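Counting the drips: how Dillcombe found its missing water

2023-02-20 | 2 min read | Print | E-mail this article 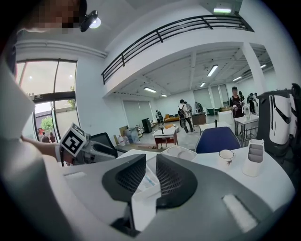
Danai Christodoulou has managed leakage for the Dillcombe supply area for five years, and she begins with the night line. "Between two and four in the morning people are asleep," she says. "Whatever still flows into the district is either legitimate night use or it is leaving through a hole."

The district has 3,415 connections, fed through a single meter chamber at Brultside. When the night flow there rose last April and stayed up, her team closed valves one street at a time and logged the drop at the chamber after each closure. The method is called step testing. It is slow, and it has to be done in the dark.

"You get a step of a certain size, and you compare it with the number of properties behind that valve," she says. "If the step is too big for the properties, you go back with listening sticks."

Most of the excess sat on one length of cast iron main, 477 metres long, laid under a road that has since been widened twice. Cast iron carries sound well. Plastic does not, and a later repair section in plastic confused the first survey - the correlator placed the leak under a bus shelter, where the excavation found dry clay.

Orestis Christodoulou, her cousin and the engineer who drew up the replacement, argues that pressure deserved more attention than the pipe. "The main was running at night pressures it had no need for," he says. "A reducing valve slows every leak downstream of it, including the ones you haven't found."

Danai agrees in part. A valve was fitted at Brultside, set to a lower outlet pressure overnight. She would not have accepted it alone. "Lower pressure makes a small leak quieter. You save water and lose the noise you need to find it."

The old main was abandoned in place and 377 properties were transferred to the new one. Each service pipe was checked at the boundary stop tap before the trench was closed.

The night line is now read every morning. Danai still keeps the step test sheets on paper, filed by valve number.

Share (5) | Print | E-mail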